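Distholm Community Hall – Drinks and Snack Table Checklist
Opening check with comments

Date of check: 2022-04-23
Checked by: Simone Dantas
Second check: Naheed Hayat
Area: pine table, side room, and the store cupboard behind it
Previous sheet: on the clipboard, filed under Godoy bookings

Mark each line OK, FIX or N/A. Write a comment for every FIX. Comments on OK lines are optional but useful to whoever has the next booking.

SECTION A – THE TABLE

A1. Table stands level, no rocking: OK
Comment: Felt pad on the window-side leg was replaced after the last check and is holding.

A2. Top free of splinters and raised grain: OK
Comment: Ran a dry cloth over it both ways. Nothing caught. The knots are smooth.

A3. Surface clean: FIX
Comment: Wiped before opening but it needs another go with the wood soap. Please do not use the kitchen spray, it takes the finish off.

A4. Weight limit card in place: FIX
Comment: Missing again. The limit is 35 kg spread over the top. Naheed will print a new card and tape it under the near edge.

A5. Walkway clear on the door side: OK

SECTION B – CANNED DRINKS

B1. Multipack kept in its wrap until needed: OK
Comment: Pepsi Max multipack is lying on the table with cans still inside the wrap. Single cans go in front of it so people take those first.

B2. Single cans standing upright, labels facing out: OK
Comment: One has the globe to the front. Another farther back shows its barcode, fine for our purposes.

B3. Drinking water on the same table: OK
Comment: Clear bottle with a white screw cap, on the right. Top up when it gets low.

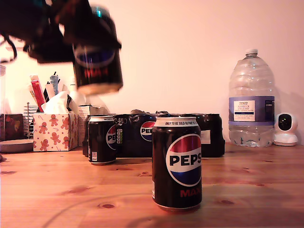

B4. Cans checked for dents, bulging or leaks: OK
Comment: Each can picked up and turned before it goes out. Press the lid lightly with a thumb. A lid that springs back means the can goes in the reject tub, whatever the date says.

B5. Use-by dates read and written on the stock sheet: OK
Comment: Dates are on the stock sheet in the cupboard, not copied here.

B6. Wrap and loose plastic kept off the floor: OK
Comment: Cut the wrap with the blunt-nosed scissors and put the pieces straight in the bin. Someone slipped on a strip of it at the Staseck reunion and Sebastião still brings it up.

B7. Multipack cans not priced singly: FIX
Comment: The price list by the door has "can of soft drink" on it. These cans carry "ONLY TO BE SOLD AS PART OF..." around the top, so they can't go on that list. They are free to guests at this booking and the donation jar has been moved to the coat rack. Mavis Blackwood to take the line off the price list before June. If a group wants to sell drinks by the can they must bring cans bought for single sale.

B8. Lids clean and tabs flat: OK
Comment: Looked at from above in good light. A lid with a lifted tab is treated as opened and thrown out.
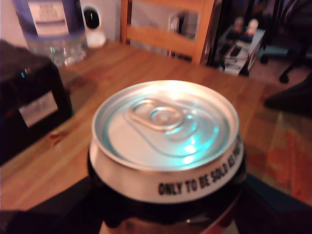 B7/B8 – unopened lid, tab down, resale wording on the neck.

B9. Cans away from heat: OK
Comment: Radiator under the window is off. In winter move the table at least 3 feet out.

SECTION C – ELECTRICAL ITEMS AND LEADS NEAR THE TABLE

C1. No leads across the walkway: OK

C2. Drinks kept apart from anything plugged in: FIX
Comment: The gap we ask for is a forearm's length and it was less than that when I checked. Cans to be kept toward the middle of the table. Open drinks go to the other room.

C3. Extension block off the floor and not overloaded: OK
Comment: The old four-way block was taken out of use. The Devar one has its own switch. Turn it off there at the end, then at the wall.

SECTION D – STORE CUPBOARD

D1. Door closes and latches: FIX
Comment: Latch needs lifting by hand. Sebastião Vieira has the part and says he will fit it when he does the kitchen hinges.

D2. Nothing heavy above shoulder height: OK
Comment: Spare drinks are on the bottom shelf. Paper cups and napkins up top.

D3. Stock rotated: OK
Comment: Oldest at the front. There were two part packs open at once last time. Please finish one before starting the next.

D4. No sign of mice or damp: OK
Comment: Checked behind the bottom shelf with a flashlight. The bait box is untouched.

SECTION E – WASTE

E1. Can recycling bin lined and labeled: OK
Comment: Holds about 2,000 crushed cans according to the supplier, which I doubt. Empty it when it reaches the line.

E2. Food waste separate: OK

E3. Spill kit stocked: FIX
Comment: Cloths are there, gloves are down to one pair in small. Ronaldo Bezerra to reorder.

FIX LIST

A3 – wood soap on table top – Simone, same day
A4 – weight limit card – Naheed
B7 – correct price list – Mavis, before June
C2 – move cans toward middle – done during check, look again next time
D1 – cupboard latch – Sebastião
E3 – gloves, medium and large – Ronaldo

COMMENTS FROM SECOND CHECK (N.H.)

Agree with all of the above except A5. The walkway is clear with the door shut, but with the door open there is less room than I would like and a stroller would not get past. I would slide the table toward the window 8 inches and mark the floor with tape. Simone is fine with this. A5 should be read as OK with the table moved.

Pen on the clipboard is out of ink. Bring your own.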